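Grodbridge Reuse Store: sorting and storage improvements
Progress report to the Adams Fund, second reporting period

1. Purpose of this report

This report covers work carried out between February and the end of May under the sorting and storage grant. It sets out what has been completed, what is late, and how the money has been spent. The first report dealt with the lease and the electrical survey, and neither is repeated below.

2. Background

The Grodbridge store takes in small household goods and toys, sorts them, cleans what can be cleaned, and passes them on to families and playgroups. Before the grant, mixed goods were held in cardboard cartons on the floor of the back room. The cartons failed at the base when stacked and could not be washed. Small items were lost under the flaps and were often found only when a carton was thrown away.

The grant pays for metal bins, racking, a wash area and a written sorting procedure.

3. Work completed

3.1 Bins. All sheet-metal bins in the first order have been delivered by Larer and are in use. They are second-hand and were accepted as such. Surface wear was expected and does not affect use. Each bin was checked on arrival for sharp edges and open seams. Two were sent back because of split corners and have been replaced at no cost.

3.2 Racking. The racking along the north wall is up and has been load tested. The lower shelf was set higher than drawn to clear a heating pipe. This loses one shelf level over the full run. The drawing has been amended.

3.3 Wash area. The sink and drainer are fitted. Hot water is available from 8 am. Flow at the tap is lower than specified and the plumber has been asked to return.

3.4 Sorting procedure. Version 2 is in use. The main change is that mixed small goods now go into a shallow layer in an open bin, and are taken out one at a time. In version 1 the bins were filled to the rim, and small parts collected at the bottom where they could not be seen. Items are now placed in one of five streams: toys, kitchen, personal care, textiles, and reject.

4. Results to date

A trial was run in April using 194 mixed items. Of these, 97 went to the toy stream. The time taken to empty a bin fell by about 5 minutes compared with the same task using cartons. The trial was small and the goods were not matched between the two methods, so the figure should be read as a first indication only.

Most sorting errors came from three causes:

Hairbrushes and combs placed in the kitchen stream with other handled items. The label has been reworded.

Loose building blocks separated from their sets. These are now kept together in a single tub until the end of the week and matched then.

Plastic cups, which may be either play items or tableware. The procedure now sends all cups to the kitchen stream unless they arrive with a toy set.

Soft and irregular toys caused no difficulty in sorting but take up more room per item than was allowed for. An extra tub has been added to the toy shelf.

5. Matters arising

5.1 Labels. The adhesive labels from Tinari do not hold on the sloping bin walls after washing. Tie-on tags have been tried on part of the stock and have stayed in place so far. If this continues, the remaining labels will not be used, and a credit will be requested.

5.2 Drainage. Some bins have a small hole in the floor and some do not. Those without must be tipped to empty after washing, and this needs two people. We do not propose to drill them at this stage. The bins with holes have been assigned to the toy stream, where washing is most frequent.

5.3 Small scraps. Packing scraps tend to catch where the flap meets the wall. A wipe along the rim has been added to the end-of-day list.

6. Spending

Spending on bins and racking is complete and within budget. The wash area is slightly over, owing to the extra pipework, and the difference has been met from the contingency line. Nothing has yet been spent on printed guidance. No change to the total award is requested.

7. Programme

The wash area should have been signed off in April. It is now expected in June, subject to the plumber's visit. Printing of the sorting guide will follow once the cup and brush rules have been in use for a full month without further change.

8. Next period

Planned work consists of a second sorting trial with matched goods, replacement of the remaining labels, completion of the wash area, and a short training session for the Saturday team. The next report will include stream totals by month and a final figure for rejects.
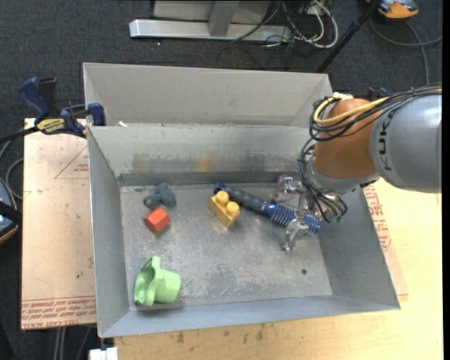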